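Section 4: Putting Your Credits Into an Allent Actor Profile
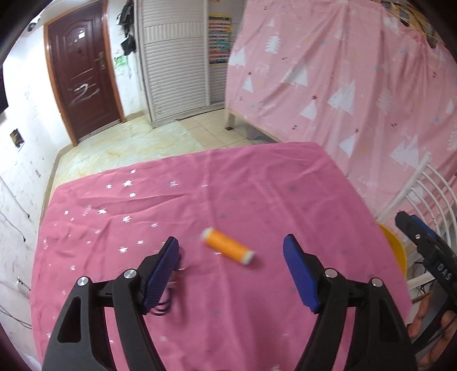 Allent will offer to fill in your credits for you. I'd turn that down. The import pulls from old cast lists, and old cast lists are full of people who left before opening night. Type them in yourself.

1. Sign in and open Profile, then Credits. If you see a page asking you to upgrade, close it. Nothing in this section needs the paid plan, whatever the banner claims.

2. Choose Film, TV or Stage. You can't switch a credit to another type later – you have to delete it and start over.

3. Enter the title exactly as it was released. Working titles go in the Notes box, where casting people supposedly read them.

4. Enter your role. If the part had no name, use what the end credits say ("Second Deputy"). Don't promote yourself to "Supporting."

5. Add the director and the year. For a series, put the number of episodes you appear in, even if you were hired for more.

6. Click Save after every credit. The screen says it saves on its own. Prapai Sriwong entered 12 stage credits on a Saturday and found three of them on Monday.

NOTE: The biography field holds 4000 characters, but the public page shows only the first 317 before the "more" link. Put your best work there and leave out your childhood.

CAUTION: Do not turn on "Suggested Skills." It added horseback riding and fluent Italian to my profile, and I had to explain both at a reading.

7. To send credits to Trarnier, open Share and paste in your Trarnier member number. Allow a day. The "instant" setting has never been instant for me.

8. Open your public page while signed out and read every line. The preview inside the editor leaves out the stage credits.

If a credit shows error 2776, the title is already listed under another spelling. Search for it before you add it again.

Contact the guide editor | © Siddiqui Performer Guides | Back to top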